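Frequently Asked Questions

Last updated September 2024

Hi! I get a lot of the same emails, so I've put the answers in one spot. If you're new, I'm Sharada, and this site is where I write about baking sourdough at home in Casville, in a small kitchen with an oven that runs hot on the left side. If your question isn't on this page, the contact form still works (I'm slow, but I do read everything).

I've never baked bread before. Where do I start?

With the plain white loaf. It's the first recipe on the Recipes page and it's the one I still make most weeks. Please don't start with the rye! I get so many sad emails about the rye. Make the white loaf three or four times in a row, with the same flour, and change only one thing at a time. By the fourth one you'll have a feel for the dough that I can't give you in writing, however much I go on about it.

Do I have to make my own starter?

Nope. If you know anyone who bakes, ask them for a spoonful. Mine came from Teresa Mac an tSaoi, who used to live across the hall from me and handed it over in a jam jar with no instructions at all. If you don't know a baker, follow the starter page. You only need flour, water and a jar, and it can take a couple of weeks before it's strong enough to raise a loaf. A cold kitchen will stretch that out, so if you're starting in winter, hang in there.

My starter bubbled like crazy on day three and now it's doing nothing. Did I kill it?

Almost certainly not. This is the number one question, and the answer is to keep feeding it. The early bubbles come from other bacteria that move in first and then fade out once the jar turns sour. The yeast needs a few more days to catch up. Keep going at the same time each day, and stir it well. Pink or orange streaks or any fuzz means throw it out and scrub the jar, but a gray liquid on top is just hunger.

How often do you feed yours?

Once a day if it's on the counter. If I'm not baking, it goes in the fridge and gets fed on the weekend, or, um, whenever I remember. It once sat in there for most of April while I was away and it came back after two feedings.

What flour do you use?

Bread flour from Minell, mostly, plus a bit of their whole wheat for the starter. Any bread flour will do the job. All-purpose works too, but hold back a little of the water the first time, or you may end up with a puddle. I don't get paid to mention Minell and I buy it by the sack like everyone else.

Do I need a Dutch oven?

It helps a lot! The lid traps steam and the steam is what lets the loaf puff up before the crust sets. Mine is an Eshun, secondhand, with a chip in the rim. If you don't have one, bake on a sheet pan with a big metal bowl turned over the loaf for the first part of the bake. I did that for two years and the bread was good.

What about a stand mixer, a banneton, a lame, all that stuff?

Skip the mixer, at least for anything on this site. Everything here is stretched and folded by hand, and each round of folds takes less than a minute. For proofing, a colander with a floured dish towel in it is fine. For scoring, use a sharp paring knife or a clean razor blade. The one thing I'd really push you to buy is a cheap digital scale.

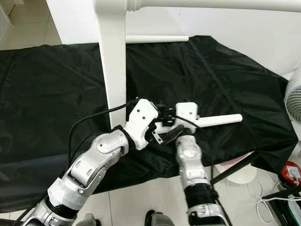

Cups are just too uneven for this. I've scooped the same cup of flour twice and gotten different weights each time, and with dough this wet, a spoonful or two makes a real difference. So all of my recipes are in grams, and no, I'm not going to add cup measurements (sorry, I know, I've had the emails). You'll also find it's less to wash, because everything goes straight into one bowl.

Why are your loaf weights so weird?

Because I worked them out backward from my pan! The big loaf comes to 1116 grams of dough and the sandwich loaf uses 451 grams of flour. You can round them off if it bugs you. The bread won't mind a gram or two.

How do I know when the dough has risen enough?

Watch the dough and be a little suspicious of the clock. I look for a domed top, some bubbles along the sides, and a wobble when I nudge the bowl. In my kitchen that takes around 6 hours in mild weather. In summer it's a lot faster and I've been caught out more than once. If you're unsure, put the dough in a straight-sided container and mark the starting level with tape, so you have something to compare it to.

Why is my crumb gummy?

Usually one of two things. Either you cut it too soon (let it cool all the way, I mean it, even though it smells amazing) or the dough was underproofed. If there are a few giant holes with tight, dense bread in between, I'd bet on underproofed. Give it more time on the next one.

Can I freeze the bread?

Yes! Slice it first, once it's fully cool, and freeze it in a bag with the air pressed out. Then you can toast slices straight from frozen.

Are the recipes gluten free?

No, and sourdough made with wheat flour isn't safe for people with celiac disease. I don't bake gluten free, so I'm the wrong person to ask for a swap.

Do you teach classes?

Now and then, at the Flivholm community kitchen. Spots are posted on the Classes page and they go to the email list first. Beginners are very welcome and you'll take home a jar of starter. There's parking behind the building, but the sign for it is easy to miss, so look for the green gate.

Can I share your recipes?

Sure, link to the page all you want. Please don't copy a whole recipe onto your own site. Printing one out for your fridge or for your mom is totally fine.

Can you look at a photo of my loaf and tell me what went wrong?

I'll try! Send one picture of the outside and one of the cut side, and tell me what flour you used, how warm your kitchen was, and how long the dough sat before it went in the oven. Put "loaf help" in the subject line so I can find it.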